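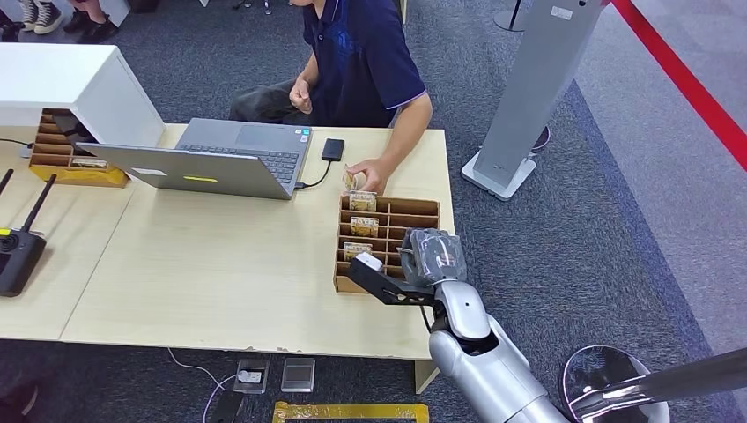 ## 4. Setting up the packet-sorting chore

I love this one as a first chore! Small packets, a cardboard organizer with open slots, a table, and you're in business. It sounds like something any machine should breeze through by now, and it's a great way to find out how far yours is from being useful around the house or the stockroom.

1. Put the organizer near the edge of the table, within easy reach of the arm. Mulo plans its reach from the front right corner, so start with that corner closest.
2. Stand a few packets upright in the slots and leave plenty of slots empty. Full grids come later (much later, in my case).
3. Have your helper sit across the table and keep one hand free. Ona Rimkutė did this for me through 117 tries and still answers my messages.
4. Set the speed to 20 percent. Please don't skip this.
5. Run one reach with the gripper open and stop it just over the organizer.
6. If it stops where you wanted, save the position and go on to section 5.

**Caution:** Agree on a stop word before anybody's fingers go near the slots. The person handling packets says it, the person at the laptop hits stop, and you chat about it afterward.

**Note:** Thin packets slide out of a hard grip. I close the fingers slowly and let go at the first sign of bending.

### Before you move the hand
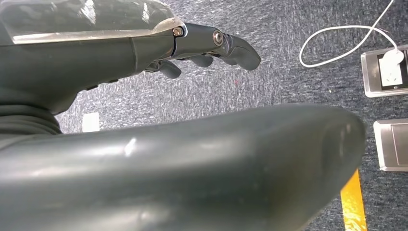
Fingers are where household robots still earn or lose their keep, so give them a few minutes before every session. Open and close each one by itself, then the thumb, and listen for clicking. Look over the joint screws too, like the silver ones along the index finger, and snug up any that turn under a hex key. While you're down there, check the floor: a white cable looping across the carpet to an outlet is just the thing to catch a foot or a stand, so tape yours flat or reroute it.

7. Rest the hand for 30 minutes after a long session. Driss Shehata runs his longer, but he also buys more spare parts than I do.

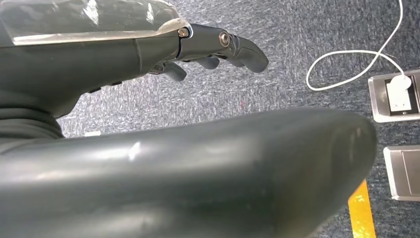
**Can I leave it sorting while I do something else?**
Stay in the room for now. Mine handles a tidy row of packets pretty well, but one that has slipped sideways still needs a person to stand it back up.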